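Handout 3, School Exchange and Visits Course (for teachers who host for the first time)

January 2022

Please read this before our next meeting. It continues from the handout on invitation letters, so I will not repeat how to write to the partner school or how to ask for the class lists. Today the subject is the visiting day itself: how to plan the hours, how to prepare your own students, and what to do with the notes after.

## 1. Two kinds of visit

In this course we separate the short visit from the working visit. In a short visit the guests come for one morning, see the school, listen to a presentation and leave after lunch. In a working visit the guests do a task together with the hosts, and the task has a result, for example a poster, a measurement or a small report.

Many schools plan a short visit and call it a working visit. The guests then sit for hours and listen. When you write your plan, mark each half hour with L (listening), W (walking) or D (doing). If you see more than 2 letters L one after another, change the order.

## 2. The case: Bremon and Cernia

Our case for this term is the visit of the Bremon school to the Cernia school last November. Both schools teach the lower secondary grades. The guests traveled by bus from Zivside and the road takes three hours, so they arrived already tired and a little hungry. The first plan started with a speech in the hall. The second plan, which the hosts used in the end, started with tea and bread and a walk in the yard. The speech came later and it was shorter.

Compare the two plans in your group. Look especially at these points:

- How long do the guests wait before they speak with a student of the host school?
- Who carries the coats and bags, and where do they stay during the day?
- At what hour does the bus driver eat?

The third point looks small, but in the Cernia plan it was missing, and a teacher had to leave the group to arrange it. 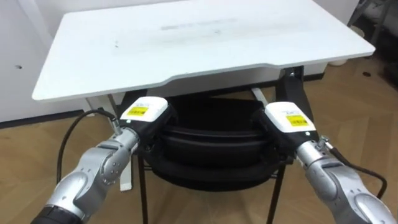 Group work between students who do not know each other needs more preparation than group work in your own class. I recommend mixed groups of four, with 2 guests and 2 hosts in each, and I recommend that you write the names before the day. If students choose by themselves, friends stay with friends and the exchange does not happen. Seating matters also. A plain white table with rounded corners and nothing on it but a gray smudge and a few specks is enough for such a group, if you bring the paper and pencils only when the task is explained. When the materials are given first, students start to draw and do not hear the instruction. Put guests and hosts next to each other in turns — never one school on each side, as in a negotiation.

## 3. Preparing the student hosts

The student hosts are usually chosen by their grades or by their English. This is understandable, but a quiet student who likes to explain things is often a better host than the best student of the class. Give each host a small card with the following:

1. The names of the guests in the group and how to pronounce them.
2. The route through the building, with the rooms in order.
3. Two questions to start a conversation. "Do you like our school?" is a weak question, because the only polite answer is yes. "How do you get to school in the morning?" is better.
4. What to do if a guest feels sick or gets lost.

Practice the route one time with the hosts before the visit. Walk at the speed of a group, not at your own speed. A route that takes me four minutes alone can take three times more with a class, and the stairs are always slow.

## 4. Sharing the duties among adults

One teacher should have no class and no group on that day. In the Rankin model, which we discussed in the first handout, this person is called the free teacher. The free teacher has:

- the list of all the phone numbers
- the keys for the rooms in the plan
- the printed timetable, with changes written by hand
- the right to shorten any part of the program

The last one should be agreed with the principal before the visit. Without it, the free teacher can see that the program is late but cannot do anything.

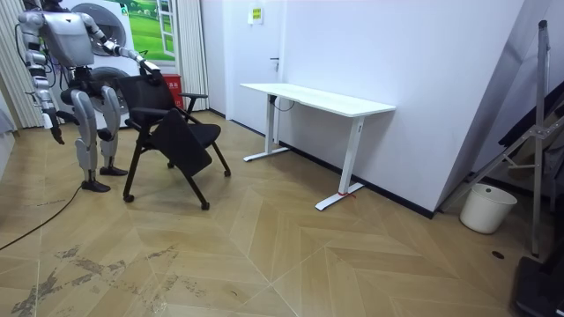
## 5. After the visit

Ask for written feedback on the same day, before the guests get on the bus. Three questions are enough. What did you do today that was new for you? When were you bored? What do you want to show us when we come to your school?

Do not ask the students to give points from one to ten. In the Bremon answers almost everybody gave a high number, and the hosts learned nothing from it. The short sentences about the lunch line and the long speech were much more useful.

The thank-you letter goes out in the same week. Mention one thing which really happened during the day.

## Homework

Write a plan for a visit of one day to your own school. Mark each half hour with L, W or D and add the host card for one student. Bring it on paper, please — we will exchange the plans and correct them in pairs.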